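Faustino Ledesma
Oct 10, 2018

Thread on refinishing the work table. Several people asked for the schedule after the August post, so it's all going in one place. Wood top, light color, straight grain, used daily for things it was not sold for.

Starting condition: factory lacquer, worn through along the front edge, two mug rings, one patch of old masking tape residue. No structural damage. The top was flat to within what my straightedge can show.

Tape residue first. Mineral spirits on a rag, five minutes, plastic scraper. Do this before any sanding. Adhesive clogs the disc and then you are spreading it.

Sanding: 80 to get through the lacquer, then 120, then 180. With the grain on the last pass, by hand, block only. I stopped at 180. Going finer on this top closed the surface enough that the oil sat there and went streaky on my test piece.

Pencil scribble across the whole surface between grits. When the scribble is gone, change paper. It costs a minute and finds the low spots for you.

Dust: vacuum with the brush head, then a barely damp cloth, then wait overnight. The damp cloth raises the fibers a little. Knock them back with 180, very light. Vacuum again.

Finish is Yimyam matte hardwax oil, the clear one. I tried Prenasex floor oil on an offcut and it yellowed more than I wanted. It may be a perfectly good floor oil.

Amounts, weighed on a kitchen scale before and after: 294 g of oil for both coats, top and edges, underside included. Most of that went in on the first coat. The end grain drinks it.

Do the underside. I skipped it on the last table and got a slight cup across the width by spring. One thin coat is enough there — it only has to slow the moisture down.

Application: white pad, thin, work it in, wait 15 minutes, buff off everything that will come off. If it feels tacky under your palm you left too much. Second coat the next day.

Oily rags: lay them out flat outdoors or put them in a metal can of water with a lid. Do not ball them up in the trash. They can ignite without any help.

Cure time is where people go wrong. Dry to the touch after a day, but I left it 9 days before putting anything heavy or rubbery on it. Rubber feet on fresh oil leave a print that you then get to sand out.

Someone asked about 3000 grit for a final polish. That is for lacquer and car paint. On a matte oil you would be burnishing random shiny patches into it.

Now the daily use part. Clamps on the edge are the main source of dents. The pad on a small screw clamp concentrates everything on a spot the size of a coin, and the wood loses.
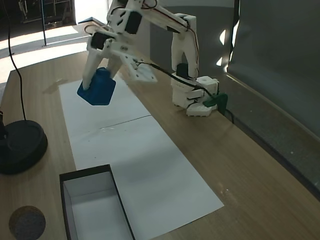 Snug is enough. If the clamp doesn't slide when you push it sideways, stop turning. For anything that stays on for weeks I put a scrap of thick cardboard between pad and wood, and check the tension when the heating comes on, as the top moves a little with the season.

Existing dents, if the fibers aren't torn: drop of water, damp cloth, tip of a warm iron, a few seconds at a time. Repeat. I recovered most of the front edge that way. Then a touch of oil on the spot, buffed off.

Paper on the surface. Plain white printer paper is fine on a cured top. On an uncured one it picks up oil and goes translucent in spots, a useful test. Lay a sheet down overnight with a book on it. Clean sheet in the morning, the table is ready.

Do not tape paper down in the first month. After that, low-tack only, and pull it back flat against itself. Strong tape takes the top layer of wax with it and leaves a dull rectangle.

Matte also helps if you work under a lamp. Shadows stay soft and there's no hot spot in the middle of whatever you're looking at. With the old lacquer I was forever moving the lamp.

Cost, for those who asked: 19 dollars in abrasives from Cumden, plus the oil, of which half the can is left. The sander was borrowed from the tool library in Plurnemberg and has been returned.

Maintenance plan is one thin coat a year on the top only. Wipe spills the same day. I'll add measurements for the cupping in spring if there is any.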